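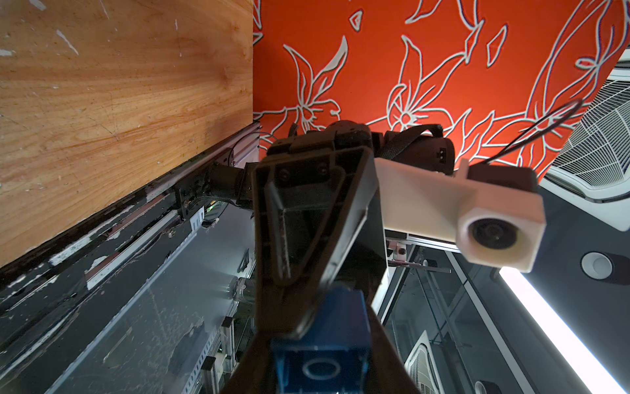 Pavis folding step stool, reviewed after a winter of decorating

I bought the Pavis in March, when we finally admitted that the back bedroom wasn't going to paper itself, and I've been up and down it most evenings from then on, so I feel I know it fairly well by now. Our old stool came with the house and wobbled so badly that my husband used to hold my ankles (very romantic, but it does mean only one of you is getting any work done).

It has three steps and a tall hoop at the top to lean your shins against, and I'd say that hoop is what you're paying for. I'm not good with heights. With the Pavis I can cut in along the coving with both hands free, and I did the whole of the landing that way without once coming over peculiar! The treads are deep enough for a grown-up foot, even in my clumpy gardening shoes, and the ribbed rubber hasn't started peeling at the corners as it did on the cheaper Drirkell my sister has.

Folded, it's slim enough to live behind the larder door. Getting it folded is another matter. There's a catch under the middle step that you squeeze and lift at the same time, and for the first fortnight I pinched my thumb more often than not. It has loosened up a bit, though I still wouldn't hand it to anyone with sore hands and expect thanks.

A couple of smaller grumbles. The feet leave grey marks on pale vinyl, which came off with washing-up liquid, and the little tray that clips on the hoop is too shallow for a proper paint kettle. I use mine for the filling knife and a cup of tea. It's a touch heavy too, and you do notice it on the stairs.

I ordered from Prarkham, who took five days and sent it in far too much cardboard, but when I rang to say one of the rubber feet was missing they posted me two, so I've a spare in the kitchen drawer.

Would I buy it again? Yes, I think so, and I'd go for the same size. The bedroom is done now and the hall is next, once we've agreed on a green.

Edem Nutsugah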